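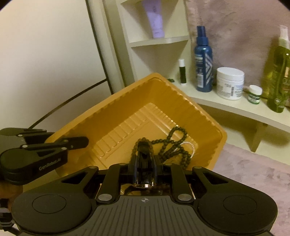

What changes for the sorting staff when the arms arrive at Drindside? The job moves from handling the goods to showing a machine how they are handled, and then to dealing with whatever it gets wrong.

6 Jul 2026

Second week on demonstrations. I have done accessory returns by hand for 11 years, and my shift sheet now has a line on it called "demonstration", with a target in accepted takes. The old target was items per hour. Today's result was 214 accepted and 27 rejected. Most of the rejects were for pace: I work too fast for the software when I stop thinking about it.

The task was tray handling, with one gripper on the tray and the other on the contents. Holding the tray by its rim is simple enough. The awkward part is knowing how much to squeeze, as the grip sends nothing back to the fingers that I would call touch. I used to find the end of a chain by feel. Now I have to look for it, and I am slower at it than I was as a trainee.
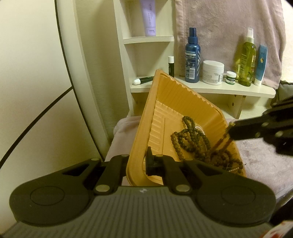

The rate for this work has still not been settled. Vallby classes demonstration as light duty, which puts it a grade below sorting, and Adesuwa Ojo has written to them asking for it to be graded as training. I agree with her. Light duty is moving full cartons of socks. Lifting a short strand of beads out of a tangle by the jaw tip while the other gripper keeps the tray tilted takes the same judgement as before, plus the tool. She expects an answer before November, when the first arms go on to the Plarley line.

I asked what happens to the returns bench after that. The written plan keeps two posts per shift for exceptions, meaning knots, broken clasps and anything the arm puts down twice. It does not say what the other posts become. Baxter's view is that exceptions will be harder work than the present mix, with no easy items left in between to rest on. I think he is right, and I have not seen a figure anywhere that allows for it.

Wrists sore after 119 minutes on the grips without a change of task. Entered in the book. The thumb side is worse than the back of the hand, the reverse of what I get from sorting.

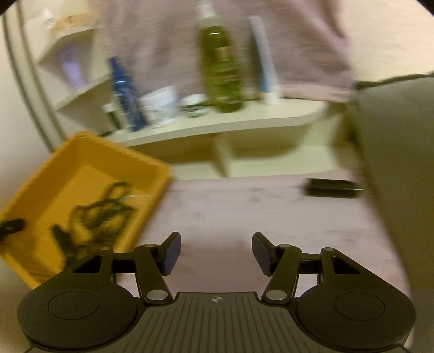
Notes for tomorrow

Slow the approach to the tray. Pause at the rim, then close.

Ask whether a rejected take counts towards time on task. The sheet is unclear and the two supervisors gave different answers.

Ask for a break between sets, in writing this time.

Adesuwa wants a list of the things we do without noticing, such as shaking a tray to loosen a knot. The software people have not asked for it. She would like it dated and signed before they do, and I said I would write up the necklaces.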